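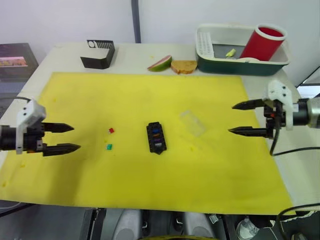 Zerrin Altıntaş wrote in to ask why her copy always fumbles when she has shown it the same move 50 times. Same move, same spot, I'd guess!

Vary the start
I like to shift things a little before every run — a hand's width is plenty. Small parts want the slowest hands of all, so with a fuse like the little red one, pinch at the very tips and let most of it stand clear above them.
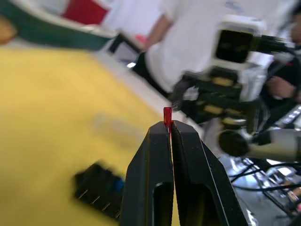
Steering by remote is tiring, dear readers, and I stop after 13 runs for tea. When I come back I go by the wrist view, and with the purple fuse in the second slot I watch both fingertips right down to the box.

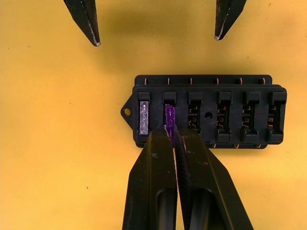
Keep the slips
Did you wobble and recover? Save that one too.

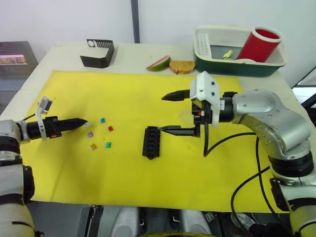
Before you switch off
Park both arms and label your runs.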